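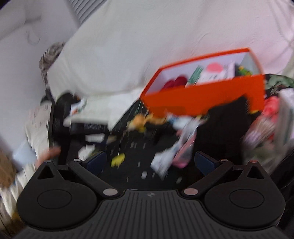 Sheets, Covers and Soft Things: Getting the Spare Room Ready

Dear neighbours and friends of the Utthorpe Home Circle,

In the last newsletter I promised to write about bedding, and several of you reminded me of it, so now I must keep my word. My subject is the room which in most houses has no proper name. In our house we call it the spare room, but it is also the ironing room, the room for the suitcase, and the room where everything goes when visitors ring the bell. When I came to live in Utthorpe I did not know the expression "box room". I thought it was a room for boxes, and after one winter in our house I found that I had understood it correctly.

My husband's mother comes to stay with us in spring, and before this the room must become a bedroom again. I do it in the same order each year and I will write the order down here, as it may help those who asked me at the Wednesday table.

Large white sheets

I have a weakness for large white sheets. A coloured sheet belongs to one bed, but a white one can go on any bed, over a sofa, over a chair in a room you are painting, or on the floor under a child with glue. When I clear the room I first throw a big sheet over everything that stays. It does not have to lie flat. It can be as crumpled as it likes, because its only work is to catch the dust, and afterwards it goes to the wash.

For this I use old double sheets which have become thin in the middle. Please do not throw these away. If you do not want them for covering, cut them down the middle, sew the two outside edges together and hem the new sides. My grandmother did this with every sheet in the house and I was a little ashamed of the seam when I was a girl. Now I do it also. You feel the seam for two nights and then you forget it.

A word about washing. Many people wash white sheets together with "nearly white" things, such as a cream pillowcase or a pale grey T-shirt. After a year the sheets are also nearly white. I wash them alone, with the drum not more than three quarters full, so that they can move. I take them out directly when the machine has finished, give each one a strong shake and fold it once in length before I hang it. I iron only the top part, the part which is turned over the blanket. The rest is under the guest and the guest does not complain.

Alasdair Gillies wrote to me that he does not iron any part, and that in 42 years of marriage it was never mentioned. I print this as he asked me to.

Keep the air moving

In our spare room the heater was hidden for a long time by the end of the bedcover, and one August I pulled out the bed and found the wall behind it grey with damp. It was my own fault. So I say to everyone: look where your bedding hangs. If there is a vent, a grille or a radiator near the bed, keep the sheets and covers away from it, and leave a hand's width between the mattress and an outside wall. If you have an electric heater, nothing may hang on it at all, also not for five minutes to warm it.

While the cover is off, clean between the slats of any grille. The vacuum cleaner with the small brush takes most of it. For the rest I put an old sock over a wooden ruler, make it a little damp and push it along each slat, from the top down. Electric things must be switched off and cold first. It is slow work and I listen to the radio — the whole grille takes me one programme with the news.

The furry things

Now I come to the question which I am asked more than any other: how do you wash a cushion or a soft toy with long curly fur? Mrs Ye brought hers to our table in January in a pillowcase, and I am sorry to say that it looked like a wet sheep even when it was dry. She had put it in the tumble dryer.

First, read the label. If it says surface wash only, believe it. There can be card inside, or a sound box, or a filling which becomes lumps.

If washing is allowed, and the fur cover can come off, take it off and turn it inside out. Close the zip. Put it in a net bag, or in a pillowcase with a knot, and wash it cool on the delicate programme with half the liquid you would use for clothes. No softener. I know that it smells nice, but on curly fur it leaves a film and the curls stick together.

If the cover does not come off, do it by hand. Brush out the dust first, outdoors if possible. Then take a bowl of lukewarm water with a little wool wash, wring out a white cloth very well and go over the fur in small circles. Rinse the cloth often. Do not soak the inside, because it can stay damp for a week and then there is a smell which does not go.

Drying is where most people lose patience. Lay it on a towel, in moving air, not on the radiator. When it is half dry, lift the fur with your fingers. When it is fully dry, use a wide comb or a soft pet brush, beginning at the ends of the hair. Artificial fur melts with heat, so please no hairdryer on hot. Mrs Ye's cushion could be improved with the brush but not fully saved, and it now belongs to her cat.

What lives on the floor

I have left the floor for last, although it is what you see first. In a room without a name, the floor is a shelf. My rule is to take up everything which is lying there and put it on the covered bed, also the things which I think belong on the floor. Then I clean, and then each thing has to be carried back down by hand. You would be surprised how many you do not want to carry. Last year I gave away two lamps, a foot spa and a bag of curtain hooks for curtains that we never had.

Do this in the morning. If you begin after supper you will have a bed full of things at eleven o'clock at night, and they will all go back to the floor. I write this from experience.

For storing I like flat cloth bags under the bed better than plastic boxes, as bedding should breathe a little. Write on a piece of tape what is inside and for which size of bed. I have opened the same bag three times in one evening looking for one fitted sheet.

The bedding shelf

Our bedding shelf at the Zekley Street hall is open again for exchange. You may bring clean sheets, pillowcases, duvet covers and blankets, and take home what you need. Thin sheets are welcome if they are marked "for covering". We cannot take pillows or duvets this time, as there is no dry place for them. Soft toys should be clean and go in the blue basket by the door, not on the shelf, please.

What we need most are single fitted sheets and large white flat ones. If you would like to learn the side-to-middle sewing from this article, there are two sewing machines in the hall and I can show you on Wednesday afternoons, after the tea. Bring your own sheet and, if you have it, white thread. Mine is nearly finished.

In the next newsletter I will write about tablecloths, and how to remove candle wax from them without making it worse.

With warm greetings from your household page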